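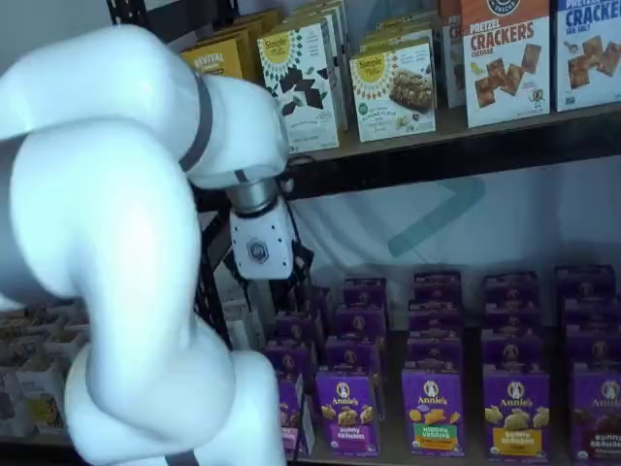
Ifeoma Lawal wrote in after the November post to ask why snack boxes get sorted by height when everyone looks for them by brand. Fair point. I redid the layout last weekend and dropped height as the first key.

The current rule set: bars and crackers on the upper shelf, grahams on the lower. One product per column, oldest date in front. A column stops where the next box would lean, and the surplus goes in the Tomaszewski crate until there is a gap.

Perforated uprights let you move a board one slot at a time. I set the upper board to clear the tallest lower box by a hand's width. Less than that and you end up dragging boxes out by the top flap, which tears.

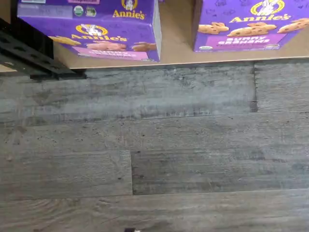
Bunny Grahams, one lying down and one upright.

Orientation matters more than I expected. A box on its side takes more board and hides its neighbor's label. Upright, face parallel to the front edge, you get the narrowest readable footprint. I tried the Bamilik dividers for this and took them out again. They are 5 mm thick, and across a full board that costs most of a column. 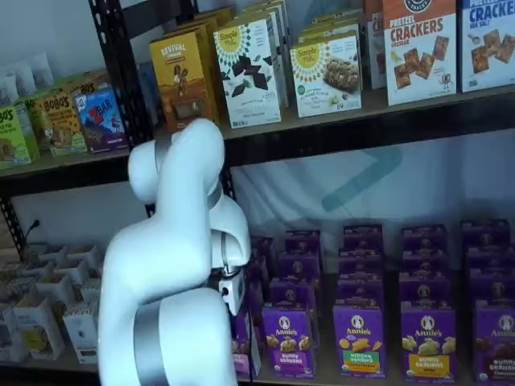 My brand blocks run left to right by how often each one gets picked. Bars go quickly here, crackers slowly. That puts the green-and-yellow Bobo's at the far left with the blue Z Bar next to them, and the pretzel crackers well down to the right. Simple Mills sits between the two groups and needs the most depth, so its boxes go one behind another. The weak spot is restocking: you have to empty a column to load the back of it.

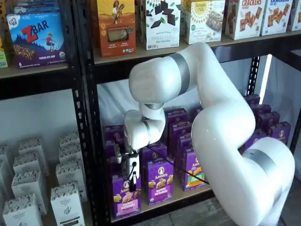 Titilayo Okeke suggests loading each column on a strip of stiff card, so that the whole row slides forward, new boxes go in behind, and nothing gets unstacked. I have cut 8 strips and will try them on the lower shelf first. The upper board has a rougher surface and may need something slicker.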